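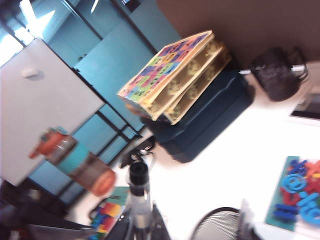
Arms and Grippers > Kits and Subscriptions

Pramness gripper kit on a desk full of clutter: worth 1,116 dollars?

Posted by tidewater_cnc, 18 May 2021

We want a two-arm cell that picks up mixed desk items and stacks flat boxes. Robles quoted the Pramness kit at 1,116 dollars per arm, wrist camera included, plus 239 a year for the Jotness planning software. The arms are already paid for. My concern is thin boxes stacked on each other with a slight offset. Does the stock fingertip get under a lid edge, or does it push the whole stack?

Yeshi Gidey

I have run two of these kits since the previous firmware. Stacks are workable if the bottom item is heavy and has some grip on the table. Set approach speed to 10 percent for the last 40 mm and close on the long sides of the top box. Don't try to wedge a finger between layers.

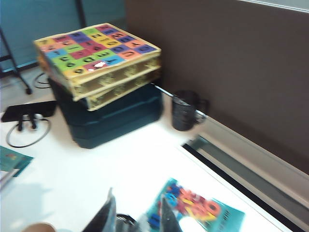
Clearance is the other limit. The finger housings are wide, so anything standing next to the stack has to be in the collision model or the planner will clip it on the way out. Cables are worse. Jotness does not model them at all, and I route mine off the table before a run. Recalibrate the wrist camera after every fingertip change. The manual says this is optional and I disagree.

plullside_user

We went with Plullside instead. Cheaper, slower support. Never tried boxes on it, only cups and pens, so can't help with the lid thing.
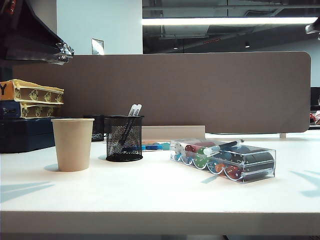 Can the kit be used without the yearly Jotness plan?

The gripper and camera drivers work without it, but you have to supply your own motion planning. Robles will sell the hardware alone if you ask for it on the quote.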